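Flurkura Move Planner: Set-up Guide
Section 2: Building your room list and booking the truck
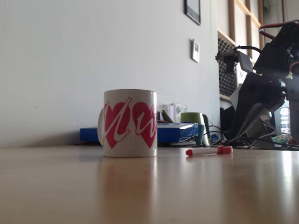
By now you've got your account open and your two addresses saved, so we're up to the fun part! The room list is what the whole planner runs on. Once it's in, the truck size, the carton order and the crew's running sheet all fill themselves in, and you'll hardly touch them again until moving day.

Set aside a quiet half hour, and do it standing in the rooms with your phone if you can. Memory is hopeless at garages.

2.1 Add your rooms

1. Open My Move and tap Rooms.
2. Tap Add Room and pick a type (Bedroom, Kitchen, Shed and so on). Give it a name your crew will understand. "Back bedroom, left of the stairs" is great.
3. Choose the floor level. For units, enter the level the lift stops at.
4. Tap Save, then repeat until the whole place is in.

Note: Balconies, roof cavities and under-house storage each count as a room. Add them even if there's only a barbecue out there.

2.2 Add your furniture

1. Tap a room and choose Add Item.
2. Start typing. The list knows 400 household items, including pianos, trundle beds and chook sheds (we're very proud of the chook sheds).
3. If it isn't there, tap Custom and enter the height, width and depth in centimetres.
4. Tick Fragile or Needs Taking Apart where it applies.
5. Check the running total at the top of the screen. It's in cubic feet and changes as you go.

Caution: Don't list gas bottles, petrol, paint or pool chlorine. Crews can't carry them, and a bottle found on the day can hold up the loading. Run the mower dry before you list it.

2.3 Pick your truck

1. Tap Truck. The planner suggests one from your total.
2. Up to 201 cubic feet, you'll see the Grever, our small van. It fits under most unit car park entries, so check the clearance sign at both ends.
3. Over 201, you'll see the Sjöberg, which has a tail lift and a second row of seats for the crew.
4. Tap Confirm, then choose a morning or afternoon start.

Note: You can go up a size at no charge until the booking locks. Going down a size after that means ringing the Flondby depot, and they're lovely about it.

2.4 Share the plan

1. Tap Share and enter the email address of anyone helping.
2. Choose View Only or Can Edit.
3. Ask them to open the link on their own phone. Changes show up for everybody straight away, and it's a real pleasure watching the list fill up when three people are at it!

Caution: Anyone with Can Edit can also change the truck booking. Give teenagers View Only.

If the total looks wrong

Check your custom items first. A wardrobe entered in millimetres will send the planner off looking for a road train. If it still won't add up, quote help code 238 when you ring and ask for Abbas Shirazi, who looks after the item list and loves a strange measurement.

Next: Section 3, Ordering cartons and printing labels.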